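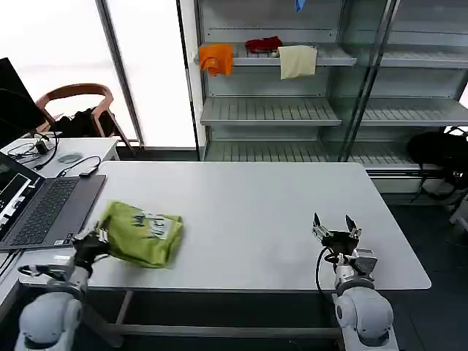
Left arm stalls when it closes on fabric
Amra Golob

We run a two-arm setup on Gelton with a head camera. The task is picking up a soft cloth bag from a white table. Rigid objects are fine. With the bag, the left gripper gets to a fold, pushes into it and then the planner sits there until it times out after 6 seconds. The right arm just waits with its fingers open. The log only says "goal not reached". Is this perception or control?

Rizal Hidayat

Probably control. The grasp pose comes from the depth cloud, and on a crumpled bag the top of a fold is higher than the spot where the fingers end up. The controller meets contact early and never gets inside the position tolerance. Set the goal to finish on contact force instead of position for the last 3 cm. In Gelton that is a guarded move – look for stop_on_contact in the arm config. Also check that both arms aren't waiting on the same sync flag. I lost a whole afternoon in January to that one.

Milovan Vidmar

had the same thing, restarted the planner node and it went away for a bit

Teodora Kos

Rizal's fix worked for us, but we also had to drop the cloud filter from 60 frames to 7. With the long average, the fabric had already moved by the time the pose came out – the fold it was aiming at was gone.

We use cookies to remember your login and settings. Accept | Manage preferences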